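Jornow Robotics Club Opens Second Simulation Course

JORNOW, 28 November 2018 – The Jornow Robotics Club has opened enrollment for its second course in robot simulation, directed by Agata Villa. The course admits 20 students and meets for five weeks at the Rizzi Building. Participants program a robot in a computer-rendered house before using club hardware. Applications go to Fulvio Carbone, club secretary.
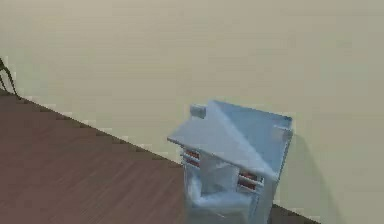
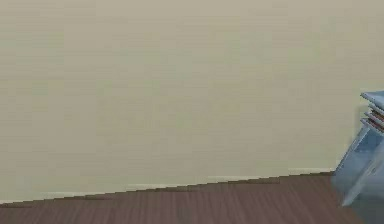 Simulated room views from the club's coursework. Both show light blue forms with reddish stripes near a beige wall.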